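OK a thread on how I finally learned to cut my own bangs and mend my own clothes in the same winter, and why one went a lot better than the other. Mostly mending. (1/?)

Back in January the lining of my good coat gave up completely. I'd put my keys in the pocket and find them down by the hem. The alterations place, Stollum, wanted 46 dollars, and that was before they'd looked at the sleeve!

So I asked Paraskevi, who sews everything, and she told me to quit whining and come over with the coat and a decent pair of scissors. I had kitchen scissors. She made a face I'm still thinking about.

Rule one from Paraskevi: fabric scissors cut fabric. That's it. Paper dulls them, tape gums them up, and if you open a bag of chips with them she will know.

Rule two: lay everything out flat on the biggest surface you've got. I'd been doing it on my lap like somebody's great-grandmother on a train. A big table with lines on it changes your whole life, I swear. 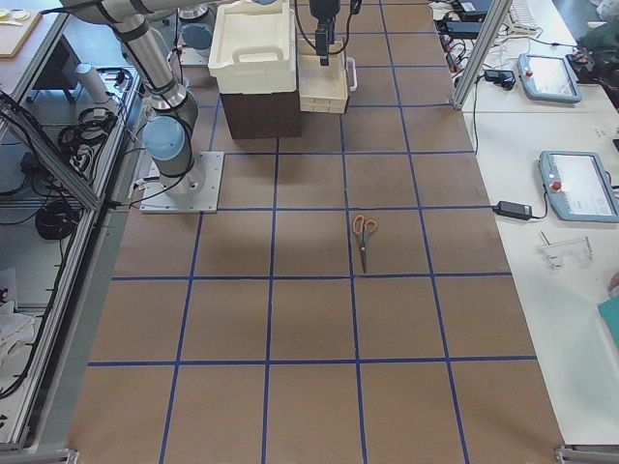
brown paper + blue tape = table goals

I copied the grid idea at home with kraft paper from the craft aisle and a roll of tape. My squares are terrible — one of them is basically a trapezoid — but I can finally tell when a hem is crooked before I sew it instead of after.

The lining took me 3 evenings. The first one was just picking out old stitches while I watched a baking show and yelled at the contestants. Very relaxing, would recommend.

Stuff I bought: a seam ripper, a pack of hand needles, one spool of dark gray thread. Stuff I bought and never used: a magnetic pin dish, a tracing wheel, and chalk in four colors. I got carried away, OK.
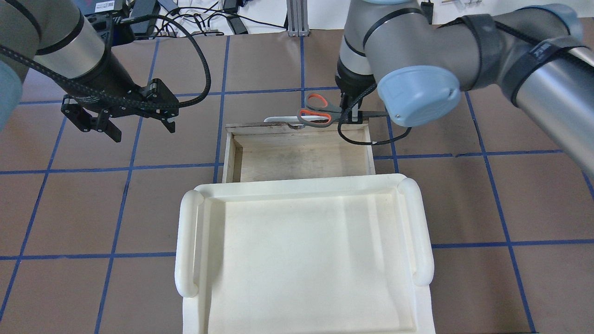
Anyway, scissors. I ended up getting some secondhand at the Jitthorpe flea market and having them sharpened, and wow. I'd been chewing through cotton my whole life thinking that was normal. Now it just glides and I keep looking for more things to cut.

Which brings me to the bangs. Do not use the fabric scissors on your bangs. Do not use any scissors on your bangs at 11 at night. Telma fixed them the next day and was very kind about it, but she did take a picture first.

Since the coat I've done two pairs of jeans, a tote bag strap, and a sweater elbow that came out kind of lumpy. I wear the lumpy one the most.

Next up is a zipper. I've been scared of zippers forever, so if you've got a method that doesn't end in swearing, please drop it in the replies. Invisible zipper people, I'm not ready for you yet.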